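Nenemdale Storm Spotter Network
Minutes of the July meeting, 6:30 p.m.

Chair: Kristaps Kivi. Minutes of the previous meeting were approved without changes.

1. Reports received
The network logged 1,352 public reports for the period, 63 of them hail. Reports without a street or cross street were set aside and will not go into the map. The Trinus upload form still accepts blank locations - Kivi to request a required field.
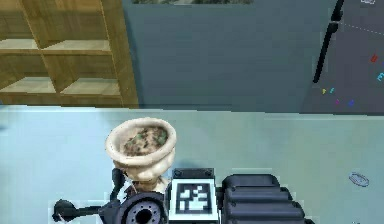
Shelving unit with open compartments.

2. Rain gauges
Gauges at Grurnico and Petrauskas read low against the neighboring stations. Both are to be leveled and cleaned, then compared over the next 7 rain events. No correction will be applied to past readings. 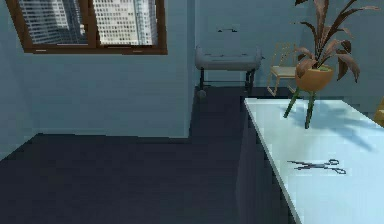

Wind damage reports need a stated height and exposure. A broken branch at street level and a loose panel on an upper floor are now entered under the same code, which makes the wind estimates hard to use. The form will add a field for building type. For high-rise towers like those outside the window, the spotter will enter the floor if known and leave it blank otherwise. Agreed.

3. Archive
The photo archive holds 2,546 files. Duplicates to be removed before the fall transfer.

4. Other business
Radio check moved to 7:15 p.m. Spare batteries to be ordered.

Adjourned 8:05 p.m.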